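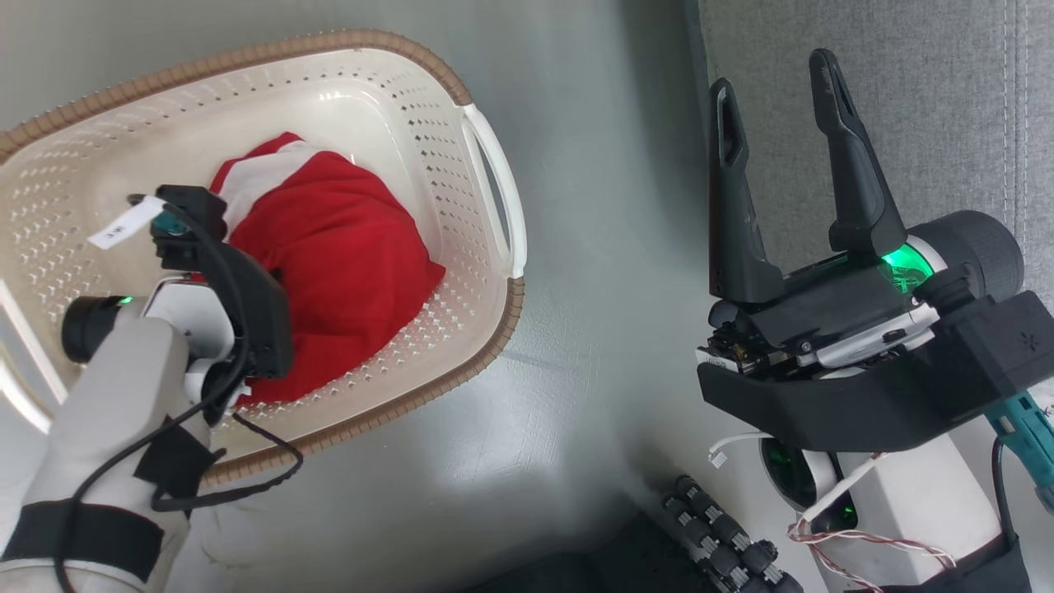 ¿Qué es una huella dactilar?

Una huella dactilar es la marca que deja la yema de un dedo al tocar una superficie. Reproduce las líneas de la piel, y la policía la compara con otras huellas para averiguar qué persona tocó un objeto.

Las líneas de los dedos

La piel de las yemas tiene relieve. Las partes que sobresalen se llaman crestas papilares y los huecos entre ellas se llaman surcos. Las mismas crestas aparecen en las palmas de las manos y en las plantas de los pies.

Las crestas se forman antes de nacer, durante el embarazo. Su forma depende en parte de los genes y en parte de condiciones que varían de un dedo a otro, como la presión y el crecimiento de la piel. Por ese motivo los gemelos idénticos tienen huellas distintas, y también son distintos los diez dedos de una misma persona.

El dibujo se conserva toda la vida. Cuando el niño crece, las crestas se hacen más grandes y mantienen su disposición. Un corte superficial se cura y la piel recupera las mismas líneas. Una herida profunda puede dejar una cicatriz, y la cicatriz pasa a formar parte de la huella.

Tres formas básicas

Los especialistas clasifican las huellas según su dibujo general.

Arco: las crestas entran por un lado del dedo, suben un poco en el centro y salen por el otro lado. Es la forma menos común.

Presilla o lazo: las crestas entran por un lado, dan la vuelta y salen por el mismo lado. Es la forma más frecuente.

Verticilo: las crestas forman círculos, óvalos o espirales en el centro.

El dibujo general sirve para ordenar y descartar. Para identificar a una persona hace falta mirar detalles más pequeños, llamados minucias. Una minucia es un punto donde una cresta termina, se divide en dos o forma una isla muy corta. Una huella completa contiene decenas de minucias, y lo que se compara es su tipo, su posición y su dirección.

Clases de marcas

En la piel de los dedos hay poros por los que sale sudor. El sudor se mezcla con la grasa que los dedos recogen al tocar la cara o el pelo. Al apoyar el dedo en un vaso, parte de esa mezcla queda pegada al vidrio.

Las huellas visibles se distinguen a simple vista, por ejemplo las de un dedo manchado de tinta o de pintura. Las huellas moldeadas quedan hundidas en un material blando, como la cera o la plastilina. Las huellas latentes apenas se ven o no se ven, y hay que revelarlas.

Las superficies lisas, como el vidrio o el metal pulido, suelen conservar bien las huellas. En una superficie rugosa las líneas se interrumpen y resulta más difícil estudiarlas. El calor, el agua y el roce también las deterioran.

Cómo se revelan

El método más conocido es el polvo. El técnico pasa una brocha muy suave con polvo fino, que se adhiere a la grasa y al sudor. Se elige un color que contraste con el fondo: polvo oscuro sobre superficies claras y polvo claro sobre superficies oscuras. Después se fotografía la huella junto a una regla y se levanta con una cinta adhesiva transparente.

En el papel se emplea una sustancia llamada ninhidrina. Reacciona con los aminoácidos del sudor y produce un color violeta. En muchos plásticos se usan los vapores de un pegamento, el cianoacrilato, que dejan un depósito blanco sobre las crestas. Son productos de laboratorio y los manejan adultos con formación y protección - en casa no se utilizan.

La búsqueda en el archivo

Vamos a seguir el recorrido de una huella en un caso sencillo. En junio alguien rompe el escaparate de una tienda de Tovport y se lleva una caja metálica. La caja aparece vacía en Caputo, un pueblo cercano. El técnico encuentra en la tapa una huella latente, la revela y la fotografía.

La imagen llega al laboratorio de Wostusico, que guarda 3000 fichas. Un programa informático marca las minucias de la huella y las compara con las del archivo. Primero descarta 1532 fichas cuyo dibujo general es diferente. Con las demás calcula un grado de parecido y prepara una lista de 40 candidatas, ordenadas de mayor a menor.

El programa termina ahí su tarea. Una especialista examina las candidatas una por una, con la imagen ampliada, y señala las coincidencias y las diferencias. Luego otro especialista repite el examen por separado. El resultado puede ser de tres tipos: identificación, exclusión o resultado no concluyente. El último se emplea cuando la huella está borrosa o es demasiado pequeña.

Lo que una huella no dice

Una huella indica que un dedo tocó un objeto. En general no indica cuándo lo tocó ni con qué intención. Si la huella de la caja pertenece a un empleado de la tienda, el dato tiene poco valor, pues el empleado la abría todos los días. Por eso los investigadores toman también las huellas de las personas que usan el objeto normalmente y las separan del resto.

Los especialistas pueden equivocarse, sobre todo con huellas incompletas. El juez estudia la huella junto con las demás pruebas - documentos, grabaciones, declaraciones de testigos - antes de decidir.

Palabras de este tema

Cresta papilar: línea elevada de la piel de los dedos, las palmas y las plantas.

Minucia: punto donde una cresta termina, se divide o cambia.

Latente: que existe pero apenas se ve o no se ve.

Dactiloscopia: estudio de las huellas dactilares para identificar personas.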